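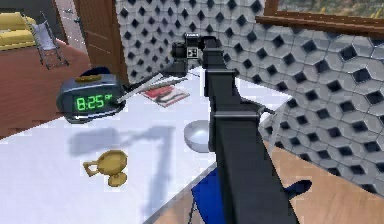 ## Mains frequency and why plug-in clocks drift (thread)

**1/** Spent part of the weekend logging a plug-in alarm clock against a GPS time reference. Posting the method and the numbers because the usual explanation of why these clocks drift is half right.

**2/** Scope: line-powered clocks with no radio and no network connection. Bedside clocks, oven clocks, microwave clocks, older timers. Phones and anything that sets itself are out of scope.

**3/** There are two common timebases in this class. Type A counts cycles of the AC line. Type B divides down a 32,768 Hz quartz crystal. Some Type A clocks also have a crude RC oscillator that takes over on battery backup. Those are the ones that come back ten minutes wrong after an outage.

**4/** Type A is simple. In the US the line is nominally 60 Hz. Count 60 positive zero crossings, advance one second. The clock is then exactly as accurate as the grid, with no error of its own apart from missed or extra counts.

**5/** Grid frequency is not constant. Load goes up, generators slow slightly, governors respond. A deviation of 0.02 Hz is ordinary. At 59.98 Hz a Type A clock loses 1.2 seconds per hour. Hold that for a day and it is 28.8 seconds behind.

**6/** That error can be steered back out. When accumulated time error gets large, the operator can schedule the grid slightly fast or slow until it shrinks. Policy on how often to do this varies by region and has changed over the years, so check before you quote a rule from an old textbook.

**7/** Type B has the opposite character. It doesn't care what the grid does. It has a fixed offset from the crystal's cut and load capacitance, plus a temperature term. It never gets steered, so the error only grows.

**8/** Crystal arithmetic: 20 ppm is 1.73 seconds per day, or 52 seconds in a 30-day month. A cheap crystal with badly matched load caps can be a good deal worse than 20 ppm.

## Setup

**9/** Reference: GPS receiver with a pulse-per-second output. The one I have is a Prasten module that has been in a drawer for years. PPS jitter is far below anything that matters at this scale.

**10/** Line sensing: a small 9 V AC wall transformer, a divider, a clamp, and a comparator with hysteresis. Do not connect a logic input to the line directly. Do not use an optocoupler kit whose creepage distance you can't verify. The transformer costs a few dollars.

**11/** Display sensing: phototransistor in a short piece of black heat-shrink, held over the minutes digit. Minute rollover changes the set of lit segments and gives a usable edge. Multiplexed LED displays need a low-pass filter or you will log the multiplexing.

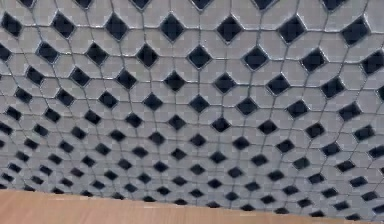 **12/** Filter corner was set at 16 Hz. Delay through the filter is constant, so it drops out when you difference successive rollovers. Resolution on one edge is a few tens of milliseconds, fine for drift measured over hours.

**13/** Logging interval is one record per minute rollover: GPS time, line cycle count since last record, and a temperature reading taken near the clock case.

**14/** Quick test for type if you don't want to build any of this. Set the clock to a known second, wait a week, note the error. Repeat for several weeks. Steady error in one direction means crystal. Error that wanders both ways means line.

**15/** Quicker test: look at the plug. A wall adapter with DC output gives the clock no line cycles to count, so it is Type B. A cord that goes straight into the case, or an AC-output adapter, could be either.

## Results

**16/** Clock 1, sold under the name Voleck. Total record: 3,247 minute rollovers, a little over two days. Every one of them had exactly 3,600 line cycles, give or take one from sampling. Type A, no question.

**17/** Its largest excursion from GPS in that window was under four seconds. It crossed zero twice. For a cheap clock that is very good, and none of the credit belongs to the clock.

**18/** Clock 2, a Plevon, DC adapter. Gained 0.230 s per hour at room temperature, nearly a straight line. That is 64 ppm fast, 5.5 seconds a day. In a 30-day month it gains 166 seconds, close to three minutes.

**19/** I put 100 minutes of Clock 2 next to a window with the sash open. The offset moved, but by less than my noise over so short a run. Not claiming a temperature coefficient from that. It needs a longer soak.

**20/** Extra counts: on Clock 1 I switched a 600 W heat gun on and off repeatedly on the same circuit, looking for false zero crossings. None. Its input filter does its job. Older clocks with a bare resistor into the counter are known to run fast near motors and dimmers.

## Corrections to things I was told

**21/** "Low voltage makes them slow." No. Frequency sets the rate. Voltage only matters if it drops far enough to reset the counter or start the backup oscillator.

**22/** "A surge protector fixes drift." No. It clamps spikes. It does nothing to frequency.

**23/** "The 50/60 switch is for voltage." No, it sets the divider. Wrong position on a 60 Hz line makes the clock gain 12 minutes every hour. If a used clock does this, look for the switch before you throw it out. On some boards it is a solder jumper.

**24/** "Digital is more accurate than analog." A synchronous-motor analog clock and a Type A digital clock on the same circuit have the same timebase. They drift together.
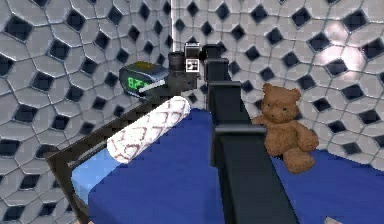
*Bedroom, arm and alarm clock.*

**25/** If you want to trim a Type B clock: find the two small capacitors at the crystal. More load capacitance slows it. Add 1 or 2 pF at a time and measure for a full day between changes. Unplug it before you open it.

**26/** Don't touch the crystal pins with a normal scope probe and trust the result. Probe capacitance pulls the frequency by more than the error you are chasing. Measure at a buffered output, or at the display.

**27/** Files: CSV logs and the comparator schematic are in the Bùi folder linked from my profile. Columns are labeled. Timestamps are UTC. The first 12 rows of the Clock 2 log are settling time, skip them.

**28/** Next is the battery backup oscillator in Clock 1. First try on the bench ran far enough off that I want to check the battery voltage before posting a figure.

*5/10/21*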